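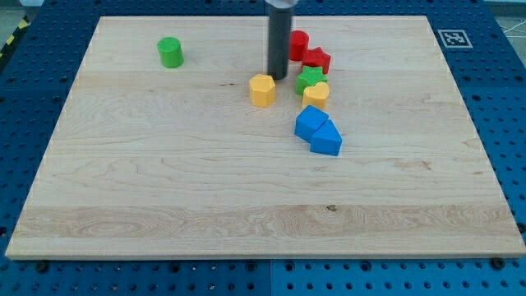
Rod tool of the Imton arm over the test board, with colored blocks.

The Omulthorpe pushing test is a method for comparing end tools of robot arms. It was developed at the Solberg laboratory, where it is still in use. The arm does not grasp the objects. It moves them over a wooden board with a simple cylindrical rod, or with one of the other tools under comparison.

The objects are plastic blocks in different shapes, such as stars, cylinders and a heart. Round blocks are considered more difficult, as they easily slip to the side of the rod.

One full comparison consists of 2,000 pushes, divided equally between 4 tools. After every 200 pushes the position of the arm is checked again. In the first comparison, made with the Curnodik controller, the rod brought the block to its goal in 68 percent of pushes. The test does not measure the force of the contact.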